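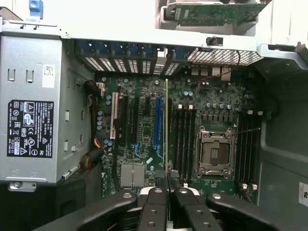
How Does a Robot Hold Something Thin?

Fri 6 October – by the Cekico Kids desk

Search Cekico Kids Type a word Go

Pick up a playing card from a table. Tricky, right? Your fingertips are soft and a bit squishy, and they still slide around before they get hold of it. Now try it with two hard black fingers and no thumb!

I got to spend a day at the Grinivari workshop in Drurthorpe, where people test robot hands. The proper word is grippers. The job that day was pinching a computer card, one of those thin boards that stand up on edge inside a computer. The big green board underneath is called the motherboard, and the cards go into long narrow slots on it. Some slots are white, some are black, and one of them is bright blue.

Three grippers, one card

The first gripper had wide, flat fingers. It was great at holding a box of crayons (I asked) but it kept bumping into things inside the computer. There just isn't much room in there – look at all those wires and the big gray power supply on the left.

The second one had rubbery tips. It held on really well, and then it didn't want to let go. Out of 30 tries it got the card 27 times, so I thought it had won.

Then came the Gowda gripper, which has two stiff fingers that close toward each other like tweezers. It was slower, and I got a little bored waiting, but it got all 30!

Why does squeezing matter?

If a robot squeezes too softly, the card slips. If it squeezes too hard, the card might crack. So the controller – the part that tells the fingers what to do – has to pick a squeeze somewhere in the middle. You do this every time you hold an egg, and you never have to think about it.

The robot has a little camera near its fingers too, so it looks down at the same spot where it's pinching. I think that's a bit like having an eye on your wrist. Weird, but handy!

Try it at home

Stand a playing card up in a slice of bread. Lift it out with kitchen tongs, then with chopsticks, then with clothespins. Do 30 tries with each and write down how many work.

Filed under: Robots & Machines, Ages 7 to 10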